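Can a robot tidy your bedroom yet?

Short answer: no. Longer answer: it depends what you mean by "tidy", what you mean by "robot", and how long you are willing to wait.

You have probably seen videos of robots folding towels, loading dishwashers or bringing somebody a drink. They look wonderful. Some of them are sped up. Some of them show the one time it went well and leave out all the times it didn't. And in some, a person in the next room is steering the robot with a pair of controllers, which is a clever trick but is still a person doing the chore.

So before you stop picking up your socks, let's look at what is hard about it.

Machines that already do chores

Your home may be full of chore machines already. A washing machine washes clothes. A dishwasher washes plates. A toaster makes toast and even knows when to stop, most mornings.

None of these has to find anything. You carry the clothes to the washing machine, you open the door, you put them in, and you take them out again at the end. The machine does the middle part. If you drop a sock on the way, the washing machine will never know.

Robot vacuum cleaners do a bit more. They roll about and work out where the walls are. But they don't pick up your toys first. They bump into them, or go round them, or get a shoelace wound round a brush and stop under the sofa.

Factories have had robot arms for a long time, and those really are good at their jobs. An arm that puts doors on cars can do the same move all day and hardly be out by the width of a hair. The reason it works is that the door is in the same place every time. Move the door a hand's width to the left and many of those arms would carry on as if it were still there.

Your bedroom is not like that. I haven't seen it, but I feel quite sure.

The problem with a pile of stuff

Try this. Tip out a drawer of odds and ends on the kitchen table (ask first). Now pick up one thing, the smallest you can see.

You did that without thinking. Your eyes worked out where one object ended and the next began. Your brain guessed how heavy it was and whether it would roll. Your fingers went to the right place, and if the thing slipped, your skin felt it slipping and you squeezed a bit harder.

A robot has to do every part of that, and each part can go wrong. People who build robots call it "picking", and they practise it with all sorts of ordinary bits and pieces in a bin. A spoon is a good test, being shiny and curved. A thin stick is a nasty one, because it lies so flat that there is hardly anything to get hold of. Toy blocks are kinder. They have straight sides, and they stay the same shape when you squeeze them.

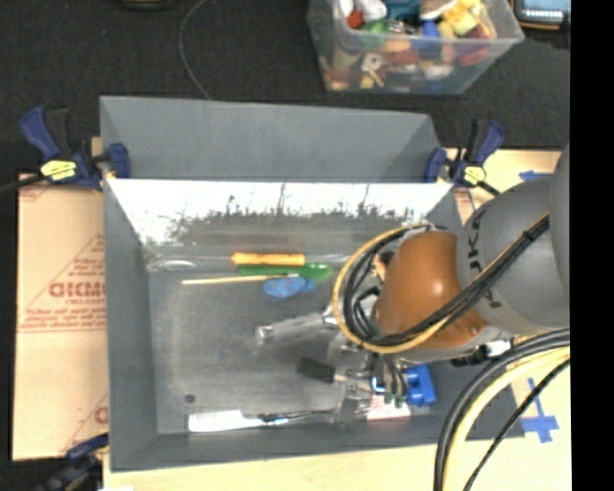 How good is good enough?

Suppose a company called Flurnov says its new robot can pick up 400 different objects. (I made Flurnov up, so don't write to them.) That sounds like a lot. Here are some questions I would want to ask.

Were the objects lying on their own, or in a heap?

Had the robot met them before?

How many times did it miss?

Who put everything back when it had finished?

The third one matters most. Let's do a sum. Say a robot tries to pick up 113 things from your floor, and it drops or misses 30 of them. That leaves 83 things picked up, which would be a fine score in a spelling test. But you would still have 30 things on the floor, and one of them might be the thing you stand on in the night.

Now imagine it doing the washing-up and dropping just one plate every evening. You would run out of plates, and your family would switch it off long before then.

People drop things too, of course. But when you drop a spoon you know you've dropped it, and you pick it up. Plenty of robots will close their fingers on nothing, carry the nothing across to the box, and let go of it very carefully.

Where does it all go?

Picking things up is only half of tidying. The other half is knowing where they live.

A pencil goes in the pencil pot. Unless it's the broken one, which goes in the bin. Unless it's your sister's, in which case it goes back in her room before she notices. A crumpled piece of paper could be rubbish or it could be the best dragon you have ever drawn. You know which. A robot has to be told, or has to guess, and I would not want it guessing about the dragon.

Computers are getting better at naming things they see through a camera. Show one a mug and it will very likely say "mug". That doesn't tell it whether the mug is clean, or whether somebody is halfway through drinking from it.

Are robots getting better?

Yes, and I should be fair about that. They can handle more kinds of objects than they used to. Many now learn from examples, with a person showing them a job again and again until the robot can have a go by itself. Some warehouses use robot arms to lift parcels and packets, and they are useful there. The floor is flat, the lights stay on, no dog runs through, and a worker can come over when something gets stuck.

A home has stairs, pets, babies, rugs, spilt juice and people who leave things in doorways. It is a much harder place to work, even though nobody gets paid for it.

So when an advert promises a robot that will do all the housework soon, look for the small print. See whether the film has been speeded up. Watch for the moment when the picture jumps from a messy room to a clean one. And look at how slowly the hands move when nothing has been cut out.

Something to try at home

Put on a pair of thick oven gloves and tidy up ten small things using only one hand. Then do it again with one eye shut. Time yourself both ways, and write down how many you dropped.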